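Lettings negotiator, retail and small commercial, Nolden office

Olleo is looking for one person to let shops, kiosks and the odd workshop. We have read plenty of adverts promising uncapped earnings and a family feel, and we doubt most of them. You would look after 107 units, nearly all of them dull.

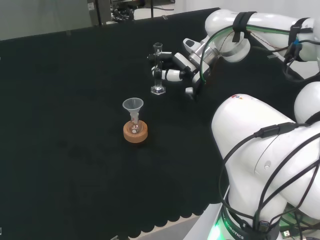
Two years' experience would help, though we've met people with ten who couldn't read a break clause. If you think every empty shop wants a coffee bar, we'll probably disagree. Write to us by Sat 10 March, in 600 words or fewer, and leave out "passionate".

Olleo Lettings, Joseph Street, Nolden | Contact | © Olleo | Back to top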